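Home Features Materials Archive Subscribe

November 17, 2025
By Amos Kapoor

Why Shelves Sag, and What the Load Rating Leaves Out

A shelf is a beam. Most of what goes wrong with one can be predicted from four quantities: the span between supports, the thickness of the board, the stiffness of the material, and the way the load is spread. Board width matters too, but width and load tend to rise together, so it cancels out of most household problems.

Span dominates. Under an evenly spread load, deflection at the middle of a simply supported board rises with the fourth power of the span when the load per inch stays the same. Double the distance between brackets and the sag grows by a factor of 16. Thickness works the other way, as a cube: a board twice as thick is eight times as stiff. A designer who wants a long, thin shelf is fighting both exponents at once.

The eye is a fairly strict inspector. A dip of 1/32 inch per foot of span is enough for most people to call a shelf crooked, and the board will usually be far from breaking at that point. Strength and stiffness are separate properties, and the number printed on a carton normally speaks to the first. The Bruncombe wall unit, for example, is rated by its maker for 400 pounds across the full carcass. The rating says the joints will hold. It doesn't say what the middle of each board will look like by January.

That second question belongs to creep. Wood and wood-based panels go on deflecting under constant load long after the load is applied. Solid lumber may end up with one and a half to two times its initial sag. Particleboard does worse, since its strength depends on resin bonds between small chips that shift slowly under stress. Humidity speeds the process, and cycling humidity speeds it further: a board that dries out in winter and swells in summer creeps more than one held at a steady moisture content. 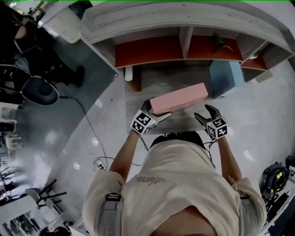 Does turning a sagging board upside down fix it?

For a while. The board starts with an upward bow, the load pulls it flat, and then it creeps in the new direction, usually over a similar period.

Edging is the more durable remedy. A strip of hardwood glued along the front edge, set on its narrow side so that it projects below the board, adds depth where the beam can use it. Joiners at Raju, a small shop that fits out libraries, use a strip 1 1/2 inches deep on any span over 30 inches. Glue matters more than fasteners here. A strip held only with brads can slip against the board as it bends, and the two pieces then act as separate beams.

Fixing the ends also helps. A board resting on pins is free to rotate at each support. One housed in a tight dado and glued is partly restrained, and in theory a fully clamped end cuts mid-span deflection to a fifth of the pinned figure. Real dadoes fall well short of that. A continuous cleat along the back does more for less effort, as it turns the rear edge into a supported one.

Adjustable systems give up this restraint in exchange for convenience. The Druvitz pin, a steel peg with a flat spoon, spreads the bearing load but does nothing against rotation. The Edance rail goes further with a lip that grips 4 inches of board at each end, and it shortens the effective span by a small amount. The cost is that heights can only be changed with the shelf empty.

Load placement is the cheapest variable to change. Heavy items near the supports produce little bending; the same items at the center produce the most. A row of books spreads evenly by nature. A stereo amplifier doesn't, and a single center load causes 60 percent more deflection than the same weight spread along the board.

Last updated: November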